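Drisgate is a science fiction setting created by Grażyna Zalewska and used in two novels, a number of short stories and an unfinished serial. It is set in and near a sealed river city of the same name, some time after an event the books call the Emptying. The setting is often described as a finely worked-out future history, a claim that rests mostly on the author's own notes and is only partly borne out by the published fiction.

Background

Zalewska has said that she planned the whole chronology before writing a word of the first novel, Cenuseo. Readers have had reason to doubt this. The novel puts the Emptying 79 years before its opening chapter, while the story "Ivden," published the following January, has a character who remembers it as an adult and is plainly middle-aged. Later printings left both passages alone. Zalewska's explanation, that the city counts years differently, appears nowhere in the stories themselves.

The second novel, The Nowicki Line, follows a survey crew sent outside the walls to find out whether the land can be lived on again. It ends before they report. A third book was promised and has not appeared.

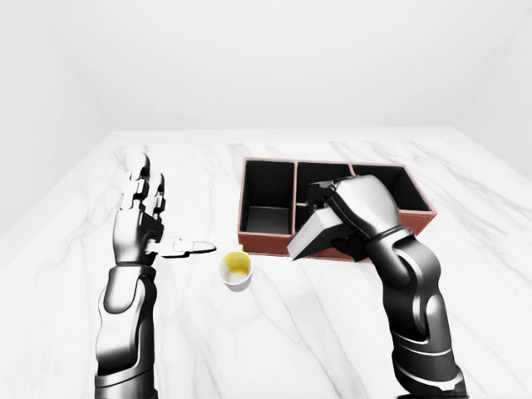
Speculative Settings Desk

Chronology

The timeline most often quoted was put together by Hafiz Ngau, a reader, and not by the author. It runs to the year 2817, a date found once in the fiction, on a grave marker that another character calls a forgery. Ngau treats the date as reliable. Endang Tarigan, in a long reply posted on April 16, 2018, argued that it should be thrown out, along with everything calculated from it, which would remove most of the middle of the timeline. Neither has persuaded the other, and fan sites still copy the original version without the objection.

Claims of a shared universe

It is commonly stated that the 5 stories collected as Small Weather belong to the same universe as the novels. The evidence is thin. Two of them mention a river and one mentions a gate. The name Drisgate is not used in any of them, and the machines that tend the city in Cenuseo are absent. Supporters point to an afterword in which Zalewska wrote that all her work "happens under one sky," a phrase that could mean almost anything.

Reception

Prasetyo Santoso praised the survey chapters of The Nowicki Line for their patience and disliked nearly everything set indoors. Khairul Krishnan was harsher, writing that the setting had been "admired on credit" and that its mysteries looked more like gaps. The first novel has kept a small, loyal readership. Statements that it influenced later ruined-city fiction are usually made without naming a book it influenced.

See also

Cenuseo (novel)
The Nowicki Line
Future history
Post-apocalyptic fiction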